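Comparing two grippers on a two-arm bench

These notes cover a side-by-side trial of the Darnatik parallel gripper and the Horklow angled gripper on a pair of tabletop arms. The task is moving mugs on and off a tray. Allow an afternoon, and read the whole page before you power anything up.

What you need

Two arms on a shared rail
One controller that logs motor current (we use the Cluvix)
A tray with a raised rim
Mugs in several colours, with different handles if you have them
A cloth with a printed pattern

The cloth matters if you use wrist cameras. A plain table flatters the detector, and results from it do not carry over to a kitchen.

Step 1. Bolt both bases to the rail and torque the mounting plates evenly. A loose plate shows up later as drift at the fingertip and is easily blamed on the gripper.

Step 2. Route the cables. Leave a high loop from base to wrist and clip it along the forearm. Turn the wrist through its full travel by hand with the power off. If the loop pulls tight anywhere, add slack at the base end.

Step 3. Zero the fingers. Close them on nothing, store the reading, open fully, store again. Repeat after every gripper change. The Horklow loses its zero if the supply drops, so check it after an emergency stop as well.

Step 4. Set the current limit. Start at 200 mA and go up in steps of 30 until a mug can be lifted by its wall without slipping. Write down the value for each gripper.

Step 5. Lay out the mugs. Use all three poses: upright, upside down and on the side. Keep the handles pointing in different directions. Put a few small items near the tray so that the approach path is not completely clear.

Step 6. Run 30 picks per gripper, then swap the grippers between arms and repeat. Without the swap you are also comparing the arms.

Scoring

Count a pick as good only if the mug is set down within 7 mm of the target and the fingers release cleanly. Log regrasps separately. On our bench the Darnatik needed almost no regrasps on upright mugs but did worse on mugs lying down, where the handle fouled the lower finger. Raising the approach by 4 mm cured most of that. Tzanetos fingertip pads fit both models and should be tested as a separate run.

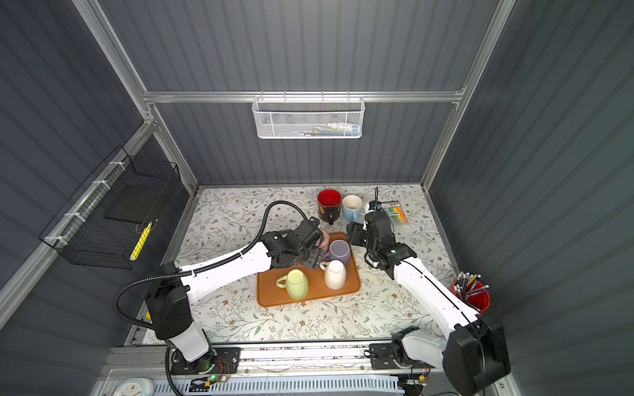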